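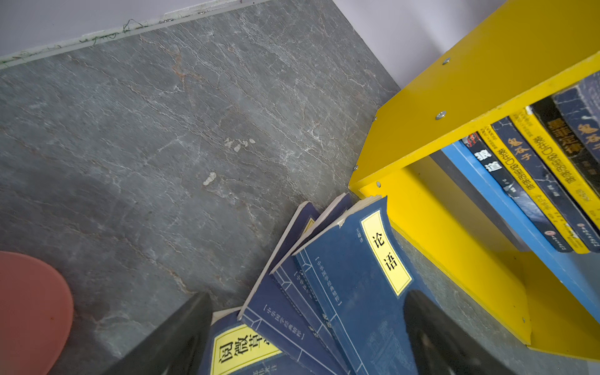

Yellow bookshelf against the wall, with residue on the marble-patterned surface and green threads caught along the edge strip.

Cleaning the Wall Joint and Surface Beside a Bookshelf

Updated May 31, 2025

The narrow strip where a stone-look surface meets a painted wall collects more dirt than the rest of the room. A bookshelf standing next to it slows the air and keeps the broom out, so fibers and grit settle there and stay. The procedure below covers the strip, the surface in front of it, and the shelf hardware that is easiest to reach while the area is clear.

What you need

Vacuum with a crevice nozzle
Dry paintbrush, 2 inches wide
Plastic scraper (we use the Closeck flat blade)
pH-neutral cleaner, such as Mernex Surface
Two microfiber cloths
Tweezers
Hand screwdriver to fit the shelf screws

Step 1. Unload the shelf

Take the books out before moving anything. Books left leaning will slide when the shelf shifts, and the outermost ones usually fall first. Stack them flat, largest at the bottom, away from the work area. Lift the shelf clear of the wall. Do not drag it, as a protruding screw can score the finish.

Step 2. Remove fibers

Pull threads off the strip with tweezers, working along the joint in one direction. A rough strip holds thread tightly. If a thread resists, cut it close with small scissors; pulling hard can lift old filler with it. Loosen the remaining specks with the dry brush and vacuum them up. Do this before any liquid is applied – wet lint mats into the joint and takes much longer to get out.

Step 3. Lift white residue

Small pale flecks and spots may be paint, plaster, glue or scale. Test one spot first. Hold the scraper at a low angle and push lightly. Paint and glue tend to come off in flakes. Scale does not, and needs a damp cloth laid over it for 8 minutes before a second attempt. Do not use vinegar or descaler unless you are certain the surface is not real marble. Acid etches marble and the dull mark is permanent. Check also that the spot is residue and not a chip; a chip feels lower than the surface around it.

Step 4. Wash

Dilute the cleaner as directed on the label. For one room, 600 ml of solution is enough. Wring the first cloth until it no longer drips and wipe along the strip, then the surface. Dry with the second cloth. Keep liquid off the painted wall; flat paint shows tide marks.

Step 5. Check the screws

With the shelf empty, turn each screw by hand until it is snug. A head that stands proud of the panel should be backed out and reseated. Stop if the screw spins freely, and fill the hole before refitting.

Step 6. Put everything back

Leave a finger's width between shelf and wall so the nozzle fits next time. Reload with the heaviest books low down and upright. If the row does not fill the compartment, add a bookend.

Repeat steps 2 and 4 monthly. The full procedure is needed once a year; we do ours in January.

Related: Sealing a wall joint with Irkemness filler (sheet 251)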